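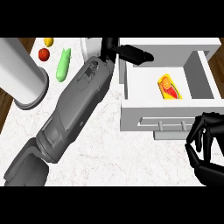

White marble countertop with gray and pinkish veining.

Care of Original Stone, Tile and Woodwork in Older Apartment Buildings

Residents of the Promberg are reminded that many kitchens and entry halls still contain materials installed when the building opened. The following advice was prepared by the building office with Tamunoemi Okafor, who supervised the lobby repairs. It applies to all 91 apartments.

Marble. Wipe with a soft cloth, warm water and a few drops of plain dish soap, then dry. Vinegar, lemon juice and bathroom descalers etch the surface and must not be used. Oil stains may be drawn out with a paste of baking soda and water, covered with plastic wrap and left overnight. Repeat up to 3 times before calling the office.

Hexagonal floor tile. Sweep first. Grit under a mop scratches the glaze. Loose tiles should be kept in a labeled envelope and handed in at the desk – replacements in the old size are hard to find, and the stock bought from Vigfúsdóttir is nearly gone.
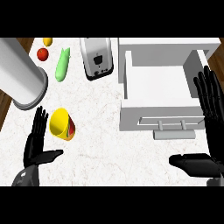 Grout in these floors is softer than modern grout and should be cleaned with a nylon brush only. Wire brushes and steam machines are not permitted.

Oak trim and doors. Most of the trim carries its first shellac finish. To identify shellac, touch a hidden spot with a cotton swab dipped in denatured alcohol; the finish will turn sticky. Dust with a dry cloth. Paste wax may be applied once a year, in October, before the heat comes on.

Brass hardware. Remove knobs and plates before polishing, as polish leaves a white line on the wood. Keep the screws with the plate they came from. Dokex paste is stocked in the basement supply room.

Windows. Sash cords should be checked every 6 months. A frayed cord is to be reported and not knotted.

Questions may be left at the desk or by telephone at extension 2138. Residents of the Sukville annex should consult their own sheet, as the floors there are of later date.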